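Reading time: 2 min
Filed under: Guides > Perception > Bed & Laundry Tasks

4. Tuning the cloth mask in Pimum

By now you've got Pimum installed and your first episodes imported, so let's get the cloth mask working. This is the step I got stuck on for most of May, so go slow! (The defaults are fine for plain tables and pretty bad for anything with a print on it.)

4.1 Open the project and pick the "soft goods" profile.

4.2 Scrub to a moment where the fingers have hold of some fabric, and click once on the cloth between them. I like a hard one to start with, a white T-shirt against a white printed cover, so you find out right away what the mask does with the edges.

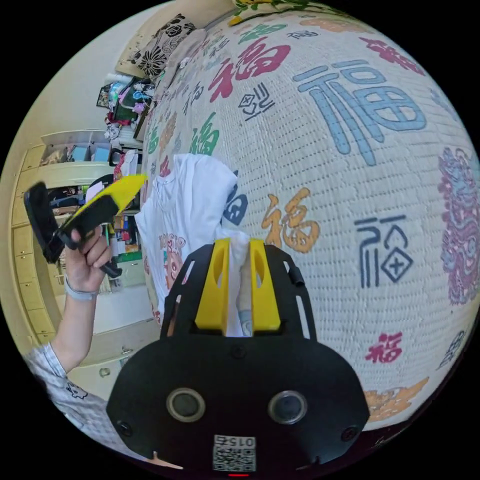
Durier wrote in to say that one click never did it on white fabric, and that adding a second click on a fold, well away from the fingers, stopped the mask from leaking into the cover. I've since moved to two clicks as well.

4.3 Set Edge Weight to 2. Any higher and Pimum starts treating every printed character as its own object, and you'll spend the afternoon merging them back together.

NOTE: If the other gripper shows up in the same view, turn on "Ignore tools" before you run the mask. It covers the hand and forearm too, but not loose sleeves, so paint those out with the brush.

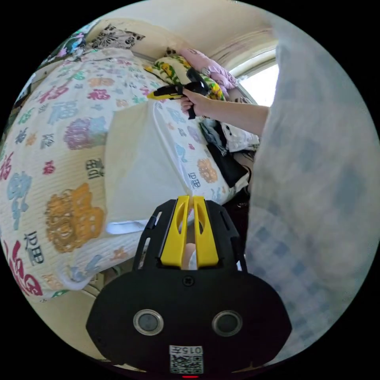 Fig. 4-2. Second gripper over the bedding, checked fabric close to the lens at right.

4.4 Run the mask over the whole episode and go get a coffee. My last batch was 2,793 frames and the laptop was not happy.

4.5 Open the review strip. Pimum flagged 251 frames on that batch, nearly all of them thin stuff: tissue, straps, a corner of a pillowcase. Fix the first bad frame in each run and hit Propagate.

CAUTION: Propagate overwrites hand edits further down the strip. Save a copy first. I lost a whole evening to this one.

4.6 For tissue, switch the profile to "thin" and click right where it leaves the gripper. Don't click out on the bed, the mask will happily grab a crumpled white cloth next to it.

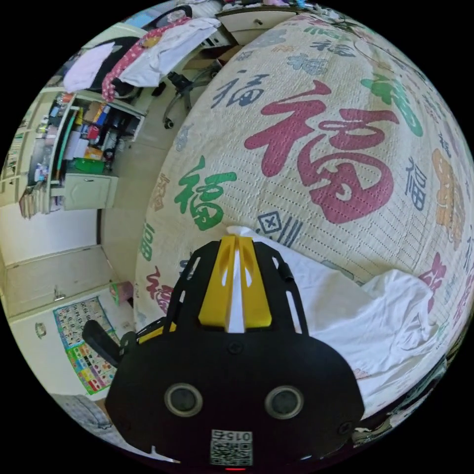 Ban Flavadlow
Perception Tools, Guides & Support

4.7 Export with "Keep fisheye" checked. The planner in section 5 does its own unwarping, and doing it twice bends everything the wrong way (ask me how I know). If your masks look shifted after import, it's almost always this box.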